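A Day at the Gora School of Astrology, Linirden
Open day report, 18 March 2026

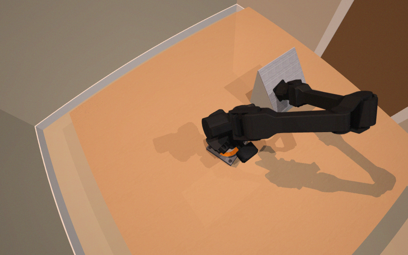

Getting there

I have wanted to go to the Gora open day for years, and every time something got in the way. A cold, a wedding, once a flat tire on the way to the station. So when the program came around again I booked the train the same evening and told everybody at work that I would be gone and unreachable.

Linirden is a small town with one long main street, and the school is at the far end of it, up a hill that is steeper than it looks on the map. It takes up the upper floors of an old music school, so you still find music stands in the corridor and there is a piano on the landing that people put their coats on. The sign-in desk was right at the top of the stairs. You write your first name and your Sun, Moon and Rising on a sticker, and that is your badge for the day. I can't tell you how well this works! I had not even taken my scarf off when a woman looked at my badge, said "Oh, another Cancer Moon," and we were off talking about our mothers.

Mercury was still retrograde, and the New Moon in Pisces was only hours away, so of course the program had a printing mistake and the morning talks were listed in the wrong order. I ended up in the synastry talk when I had planned to go to the one on eclipses. I am very glad I did.

Ohemaa Bawa on comparing two charts

For those who haven't tried it, synastry is when you lay one person's birth chart over another's and look at how the planets of one touch the planets of the other. Most of us start by counting. We find the Sun on the Moon, the Venus on the Mars, we get excited, and then we find a Saturn square and panic.

Ohemaa Bawa teaches the second-year class at Gora and she has a very calm way of taking that panic apart. Her first rule is to read each chart alone before you put them together. What does this person want from closeness at all? If somebody has Venus in Aquarius and the Moon in Gemini, they may need a lot of air in a relationship, and a partner whose planets pile up on theirs can feel like too much, even when every contact is a pretty trine.

She put up the charts of a couple who had given their permission, married a long time, and asked us to say what we saw. The room went straight for the hard stuff. His Saturn sits on her Moon. People were shaking their heads. Then she told us what the wife says about it, which is that he is the first person who ever made her feel safe. He also nags her about the heating. Both are Saturn on the Moon, she said, and you don't get to pick only one.

Other notes I scribbled down during her talk:

Keep the orbs tight in synastry. She uses 2 degrees for most contacts and lets the Sun and Moon have a little more.

Look at which houses the other person's planets fall into. Somebody whose Jupiter lands in your sixth house may be wonderful to work with and a bit absent on vacation.

A chart with few contacts to yours is still a relationship. Old friends often have quiet synastry. She was firm on this, and I thought of my oldest friend, with whom I share almost nothing on paper, and felt better about something I had been puzzling over for a long time.

Never read a couple's charts to one half of the couple as if the other half were in the room.

Somebody asked whether a square between Venus and Mars was bad, and she laughed and said it depends on how much you like arguing before dinner.

Composite charts with Nidia Condori

After the coffee break I moved to the smaller room at the back for the workshop on composite charts. A composite takes the midpoints between two people's planets and makes one new chart out of them, a chart of the relationship itself. I had always let the software do it and had never done one with a pencil. Nidia Condori makes everybody do it by hand, at least once, with a printed table of positions and a sheet of scrap paper.

It's slow. I got my Mercury wrong because I went the long way around the wheel instead of the short way, and then my whole row was off. My neighbor had done the same with her Mars, so we started over together and finished last. But when you have worked out each point yourself you remember them. I can still say the composite Moon of me and my sister without looking: Virgo, late degrees, right beside the composite Mercury. We talk about groceries a lot. It fits.

Nidia also explained the Davison chart, which I had mixed up with the composite for years. The Davison takes the midpoint in time and the midpoint in place between two births, so you get the chart of a real moment somewhere on Earth. She likes it for following transits to a relationship. Her own advice is to choose one of the methods and stay with it for a good while before trying the other, so that you aren't shopping for the nicer answer. I have shopped for the nicer answer. I think most of the room had!

Lunch and the book tables

Lunch was soup and bread in the hall on the ground floor. I sat with a group from a study circle who meet in each other's kitchens, and they let me look at their "fight diary," where they write down every argument they have with their partners and check the Moon afterward. So far the strongest pattern is being hungry. They were completely serious about carrying on with it, and I hope they do.

The book tables were run by Briderik, the secondhand dealer. I had promised myself to buy nothing. I bought an ephemeris with a cracked spine that covers my grandparents' birth years, and a thin booklet on the nodes with somebody's pencil notes all through it. The notes are better than the booklet. At one point the previous owner writes "NO!! ask Mother" next to a paragraph on the South Node in the fourth house, and I would love to know what Mother said.

Sima, a chart program made at the school, was set up on a couple of laptops in the corner. You could type in your data and get a bi-wheel on paper to take with you. The lines are clean, the glyphs are big enough to read without glasses, and you can switch off the minor aspects, which I did right away.

The two Traians

The afternoon talk was given by Traian Husar and Traian Mihăilă together, and yes, the school calls them the two Traians. They have been friends since they were students and they disagree on nearly everything. Husar works with whole sign houses, Mihăilă with Placidus. The idea was that each would read the same pair of charts without hearing the other, so one waited out in the corridor while the other talked.

Husar went first and built everything on Venus, which he had in the seventh house. He described a relationship that needs to be seen in public, two people who like walking into a party together. Mihăilă had Venus in the sixth and talked about care, small daily jobs, somebody making the other one's sandwiches. Then they brought in the couple, who were sitting in the second row the whole time. They run a catering business together. The laughing went on for quite a while.

It doesn't settle the house question, and neither of them claimed it did. What I took from it was how much of the reading was the same once you listened past the houses. Both of them noticed that her Mercury squares his Neptune, and both warned about things that are half said and then assumed. The couple looked at each other at that point in a way I recognized.

There were roughly 200 people in the hall by then and it got very warm. Somebody opened the windows and we could hear a tuba lesson from across the yard through most of the questions.

Readings in the attic

You could put your name down for a short reading with one of the students. I got number 71, which meant a long wait on the stairs, and I nearly gave up for an earlier train. My reader was Paweena Somboon, in her final year, and I had brought my partner's data along with mine (he knew, and he had said to bring back the good parts).

She was careful and kind. She didn't tell me anything would happen. She asked what the two of us do when one is upset, and only then turned to the charts and showed me his Mars on my Ascendant, and my Moon across from his Uranus. I go quiet and want to be close, he goes out and fixes the bike. We've had that exact evening so many times. Paweena suggested we try agreeing on how long he stays out there. That is such a plain piece of advice, and it came from a Moon-Uranus opposition, and I was so pleased with it that I told it to the man next to me on the train.

Useful things if you go

Bring your birth time from the certificate if you can get it. The students will work without one but you lose the houses and the Ascendant.

Put your name on the reading list as soon as you arrive, before coffee, before anything.

The workshop rooms are small and fill up early. The big hall has space, but sit near the windows.

Wear shoes you can manage the hill in.

There is a shorter study day in November, on the Moon's phases in family charts, with Nidia Condori teaching the morning. I have already asked for the day off, and my sister is coming with me.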